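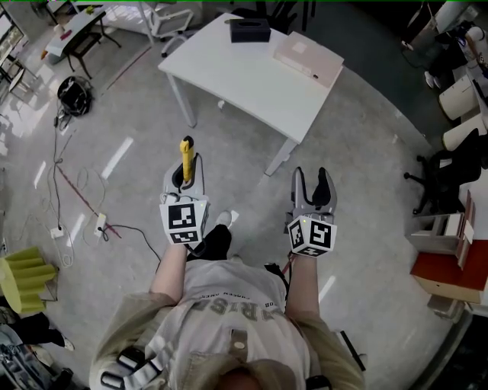
The subscription you forgot is the one they were counting on

I have a rule about free trials, which is that I don't take them. I broke it last August for Clevero, a meal-planning app that promised to cut my food bill, and I was still paying for it at Christmas. I had planned four meals.

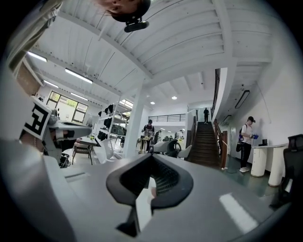 Mary-Ann Tolley
Consumer Affairs Writer
February 16, 2023

Clevero costs £5 a month. That is a clever price, too small to notice on a statement and too dull to argue over. Left alone it comes to £60 a year, and I could have bought a decent set of pans.

So I was ready to like Fundska, one of the new services that say they will hunt down your unwanted subscriptions and cancel them for you. It has an orange logo and a cheerful tone. It is also, you will have guessed, a subscription.

The company says its customers save an average of £1,351 a year. I asked how it got that figure. After 26 days I had a reply, and it said the sum included "potential savings identified". In other words, if the app suggests you give up your gym and you carry on going, the money still goes in the pot.

I gave it a month. It found Clevero, which I already knew about, and a magazine I read and like. It missed the cloud storage I pay for twice. It then offered me a better deal on Nyanda, a sleep app I have never used.

My bank does much the same job for nothing. Under "regular payments" there is a list, and it took me 40 minutes with a cup of tea to go down it. Cancelling the storage meant finding a button on the fourth page of a help section, and being asked twice whether I was sure.

Fundska wanted to know why I was leaving. There was no box for the price.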